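Ueda: Progress Report to the Plollinport Games Fund
March 24, 2026
Prepared by Nektarios Kokkinos, Ullstead

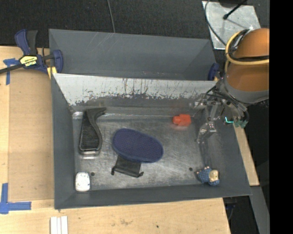 Work in this period went into the inventory and crafting systems of Ueda, our location-based mobile game, and into the server changes they depend on. Item pickup now runs on the server. The client sends a position and an item ID, and the server checks both before the item enters the player's bag. Storage crates have been remodeled to match the art direction set by Dymphna Mac Suibhne, who wants them to look used: dark gray, walls sloping inward, with the kind of scraping on the far wall and fine scratches over the floor that the bin at the top of this report has. The wear is a single shared texture, so it adds no draw calls on older phones.

Closed testing

The closed test opened to 390 accounts in the Plollinport area. Crash reports fell after the second build, and most of those left come from one graphics driver. Florin Ilie has a workaround in review. Battery use is still above target when the map stays open with the screen dimmed. Location polling will be moved to a variable interval in the next build.

Testers logged 36 separate defects against the crafting menu. All but four are closed. The open ones concern stack splitting, where a dropped connection can return the wrong quantity to the bag. No items were duplicated on the live database.

Matchmaking

Team raids use Botis, our in-house matchmaking service. Jarlath Keogh replaced the fixed search radius with one that widens while a player waits. Median wait in the test area dropped to nearly 2 minutes. Rural players still wait too long, and a remote join option is being specified.

Schedule and spending

Milestone 4 is complete except for localized text, which is late from the translator. Spending is within the approved budget. We ask to move the unspent audio allowance to server hosting; Grímur Bundgaard has sent the revised sheet separately.

Next period

Variable location polling
Stack splitting fix and retest
Remote join prototype
Open test in June, subject to the fund's approval of the hosting change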